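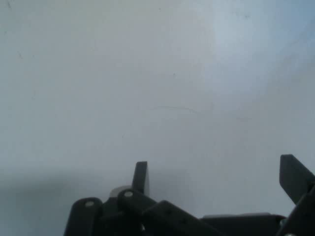
Orotach Opens Remote Teaching Station in Pevport

Orotach has opened a second teaching station at its Pevport site, where staff guide a robot arm through a task by remote control so that it can later be trained to carry out the work alone. The station entered regular use in June.

Each session begins with the two-finger gripper open and clear of the work surface. An operator then steers the arm with a hand controller while the wrist camera records the motion. To date, 174 demonstrations have been accepted for training – roughly 100 of them by operators new to the equipment.

"A slow, steady demonstration is of more use to us than a fast one," said Horacio Yáñez, head of operator training.

Staff from the Stunville office will begin sessions in the fall. Requests for station time should be sent to the Pevport front desk.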